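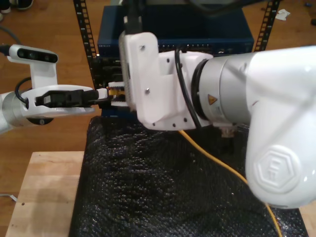 4. Two-arm handover and cable planning

The handover planner in Kuvar decides where two arms meet, which one lets go, and when. It treats each gripper as a box with a margin around it, and it treats the cable as a chain of short straight links. Both are rough guesses, and you should distrust them most in tight spots. Take a black cable plug held in the long flat fingers of the left arm while the toothed fingers of the right arm close in, with a network switch just behind both of them. The planner has to keep the blocky printed mount on the right out of the switch and the rack posts, and it does not know that cables sag, like the yellow one lying across the bubble wrap, unless you tell it. Set up the scene as described in this section before you run anything at speed.

4.1 Before you start

You need a finished hand-eye calibration (section 3) and a saved rack model. The default rack model shipped with Kuvar is a plain box. Do not use it. It will report paths as clear that run straight through a mounting post.

Note: Older guides from Riviere say the calibration can be reused after the camera bracket has been removed and put back. We have not found this to be true. Calibrate again.

4.2 Setting up the scene

1. Open Plan > Scene and load your rack model.

2. Add a collision shape for each gripper, mount included. If the mount is printed, measure the part itself. Printed parts do not always match their drawings.

3. Under Cables, add each cable that is fixed at one end. Set the link count to 44. Higher values look nicer on screen and slow the planner down badly, and we have seen no gain in success rate.

4. Mark soft surfaces such as bubble wrap, foam or cloth as Depth: ignore. Shiny plastic returns speckled depth, and the planner will read the speckle as small solid objects.

5. Press Check. A green result means only that the planner found no overlap in its own model. It says nothing about the real bench.

Caution: External cables on the arm are not part of the arm model. If one runs down the outside of a joint, limit that joint's range by hand under Joints > Soft limits.

4.3 Running a handover

1. Choose the giving arm and the receiving arm. They cannot be swapped during a run.

2. Set the meeting point at least one gripper length from the nearest hard surface. If the task does not allow this, drop the speed to the lowest setting and keep a hand on the stop button.

3. Set Release rule to Force. The Vision rule is offered as the default, and we advise against it. When two grippers meet, each hides the other from the camera, and the "grasp confirmed" flag is then based on a guess.

4. Press Plan. The default time limit is 2 seconds. If no path is found, change the start pose before you raise the limit. A longer search rarely rescues a bad start.

5. Play the path in preview, then step through it on the real arms with Single step turned on.

6. Run at full speed only after a complete stepped run without a stop.

4.4 What the score means

After each plan, Kuvar shows a confidence score. Please do not build anything on it. Nadège Guérin went through 1686 logged handovers from the Borkance test bench and found that the score was almost no help in telling good runs from failed ones. The Plalleo plug-in turns the same number into a colored bar – this makes it easier to read and no more useful.

Read the log instead. These two entries matter:

E667: the receiving gripper closed on less width than expected. The part may have turned in the fingers. Stop and look.

W-CABLE: a cable link came inside the margin. It is filed as a warning, but we treat it as an error.

To make W-CABLE stop the run, open Settings > Limits and tick Halt on cable warning. The box is cleared again by every software update, so check it each time you install one.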